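Winter lounge, sort of

Sunday, June 17, 2018

Quick one today, washing's on and I've got to be at Brittany's by two.

So the cushion situation. It got out of hand. I started with one orange one from the Wellow op shop and then every time I went past a homewares place there was another. Flower ones, round ones, plain squares. You couldn't sit down without shifting three of them onto the floor first, and then they'd live on the floor, and then the dog hair. You know.

Decided this arvo that the squares go away and the fun ones stay. Bought one of those clear tubs, $37 which is a bit steep for a plastic box but I wanted see-through. I've had the solid grey ones before and I never remember whats in them. Opened four last January looking for the beach towels. 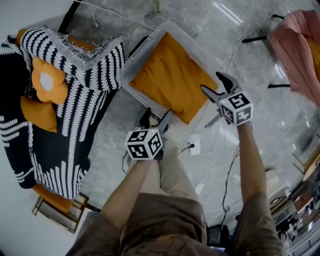 Square cushion into the tub, flower one staying put on the couch.

Tips, such as they are. Lay the cushions flat, don't stand them on end, they come out with a bend. Vacuum first. Don't cram the lid down, I did that with the doona and it was never the same. And a bit of masking tape with the date on the end of the tub, even if you reckon you'll remember.

The black and white throw stays out too. Yusri Jugah (hi Yusri) said it was too busy with the orange and I thought about it for a whole week and no. I like it. The wavy stripes hide crumbs and it's warm enough for telly at night. Fringe goes along the back, drives me mad if it's at the front, I end up sitting on it.

Still to do:
the basket of cables
winter coats, again
that lamp Brittany Gosselin wants, if she still wants it
find somewhere for the tub, the linen cupboard is chockers

Thinking under the spare bed for that last one, if I can get the suitcases to budge. Measured it last night and there's 20 cm clearance, tub might go, might not. Will report back.

Soup recipe on Tuesday, I know I promised it ages ago. It's the pumpkin one. Right, machine's beeping, off to hang teh sheets out before it rains.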